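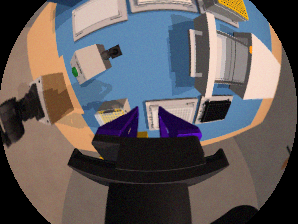

Learning to Love the Sourdough Rye

Home | Recipes | Garden | About

October 17, 2019

I have been baking bread since the spring before last and I thought I had my rye figured out. Then a friend brought a loaf back from the bakery in Wasstead, dark as a boot and sour enough to make my ears tingle, and I ate a third of it standing at the counter. I had to make that bread!

So that's what I've been doing all month. Rye dough is a different animal from wheat (if you've ever stuck your hands in it you know, it's basically wet cement) and most of what I knew about kneading was no help at all. You don't knead it. You stir it with a strong spoon, scrape it into a tin, smooth the top with wet fingers and go away.

The flour matters so much. I started with the light rye from Howells, which is fine and makes a nice soft sandwich loaf, but the color was wrong and it tasted a bit shy. Then I found a whole rye from Skarotow at the co-op, coarse, kind of gray, smells like a barn in the best way. Completely different bread. The starter went crazy for it too, it was up against the lid by lunchtime.

What I do now: the night before, I mix the starter with 200 grams of the coarse rye and the same weight of warm water, cover it and leave it on top of the fridge. In the morning it should be puffy and smell like sour apples. Then in goes the rest of the flour, salt, a big spoonful of molasses and a handful of caraway. Into the tin, 4 hours in a warm spot, and bake it when you see little pinholes on top. Don't wait for it to dome, it won't. I waited on loaf number two and got a brick with a cave in it.

And then you have to leave it alone. A whole day, wrapped in a towel! I cut my first one after 10 minutes and it gummed up the knife so badly I had to soak it. By day two the crumb has settled and the flavor is so much deeper, and by day four it makes the best toast I've ever had, with cold butter and a slice of pickle.

Next I want to try soaking some of the old bread and putting it back into the dough. An old cookbook I picked up at the library sale says it keeps the loaf moist for more than a week. I also have a bag of sunflower seeds waiting. More soon, I'm off to feed the starter.

17 shares | 4 comments

ryeandshine
The pinhole tip saved me. I always waited for a dome and got that same cave!

kettlecorner
Do you grease the tin or line it? Mine sticks like glue every time.

Blog author
Butter, then a dusting of rye flour. Get right into the corners.

mapleporch
Caraway forever. My husband says it tastes like soap but he's wrong.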